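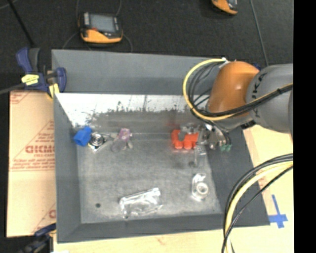 # The bottom of the bin

I have been putting off the big storage bins since last March, and I will tell you exactly why: once you start pulling things out of them you have to decide what to do with every single one, and that takes me forever. Taking things out is quick. Then I stand there holding some crinkly clear packet in one hand and a mug of tea in the other, and twenty minutes go by.

But the weather has been miserable in Tristville all week, so I finally gave in and started on the deep ones. I like a deep bin, I really do. You can toss things in from across the room, and the sides are high enough that you don't have to look at the mess from your chair (this is also how the mess gets there, I know). My sister-in-law swears by shallow trays and she is probably right, but I had shallow trays in the old apartment in Prarkorbridge and all I ever did was knock them over.

The way I do it now is to take out the big and bright things first. Anything red or orange practically waves at you, so out it comes, and you feel like you're getting somewhere. The clear plastic I leave for the end, and it is always the clear plastic that gets me! It lies flat against a gray floor and you'd swear the bin was empty until the light catches a corner of it. I have put a "clean" bin back on the shelf more than once and heard it rustle.

So I've gotten into the habit of running my hand along the back edge and then down into the corners before I call it done. A flashlight held low helps too, much more than the overhead light – that one just bounces off everything and makes the shiny bits look like scuffs, and the scuffs look like shiny bits.

As for the scuffs, I've given up on those. I tried the Pernex paste that everyone at work was so excited about, and then plain dish soap, and I could not see much difference between the two. The floor of a bin that gets used is going to look mottled. A damp cloth for the dust, dry it with an old towel, and that's plenty.

What came out is now sorted into 2 boxes in the hallway, one for keeping and one for the swap shelf at Daza, where I'm hoping the bright things will find a home with somebody's kids. The empty packets went straight in the trash, apart from a few with good seals that I can use for screws and picture hooks.

There are still two more bins out in the garage. I pulled the lid off the first one last night around bedtime, looked in, and put it right back on. Maybe tomorrow after lunch, if the rain keeps up.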